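# Pikimano Container Loading Check: what you get, and what you don't

A loading check is the last look anyone takes at your goods before the doors are sealed. It's also the service most often sold as something it isn't. If a salesperson has told you it will "guarantee quality", ask them how, with the cartons already taped and a truck driver leaning on the horn.

Our inspector attends while the container is stuffed. The job covers:

- condition of the empty container (holes, odour, damp, floor, door gaskets)
- carton count against your packing list
- shipping marks and carton condition
- two cartons opened per SKU, to confirm the right product is inside
- container and seal numbers, photographed and recorded

Opening two cartons tells you the factory hasn't shipped kettles in place of toasters. It tells you very little about whether the toasters work. For that you need a sampling inspection, done days earlier, while there's still time to fix things. We sell those too, and we'd sooner you bought one of those than three of these.

## Is it worth the money?

Sometimes. On a repeat order from a supplier who's shipped cleanly for years, probably not. We see more value in mixed loads, where several suppliers feed one container and each is happy to blame the next for a shortage. In one consolidation out of the Grallau yard, the packing list claimed 146 cartons more than were on the floor. The paperwork was tidy, stamped and wrong.
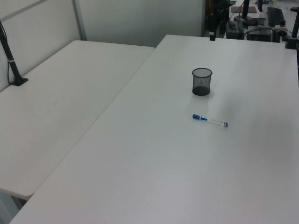
Be wary, too, of any report that arrives with every box ticked and no remarks. Real loadings are messy. Cartons get crushed, labels go on upside down, and somebody swaps a pallet at the last minute. A report with none of that in it may have been written from an office chair, and you're entitled to ask for time-stamped photos of the container at empty, half full, full and sealed. Ours include all four as standard.

## Terms

| Item | Detail |
|---|---|
| Time on site | Up to 8 hours, one container |
| Extra containers | Quoted separately |
| Seal | Pistov bolt seal, supplied by us |
| Report | PDF, next working day |
| Waiting time | Charged if the truck is late |

We don't supervise the forklift, we don't certify load weight, and we can't stop a factory from shipping. The inspector can withhold our seal and ring you. What happens after that is between you and your supplier, so sort out your payment terms first.

Bookings through our Pisharody desk need the packing list, loading address and a factory contact who picks up the phone. Prices were last revised on 18th March and apply to loadings up to the end of May.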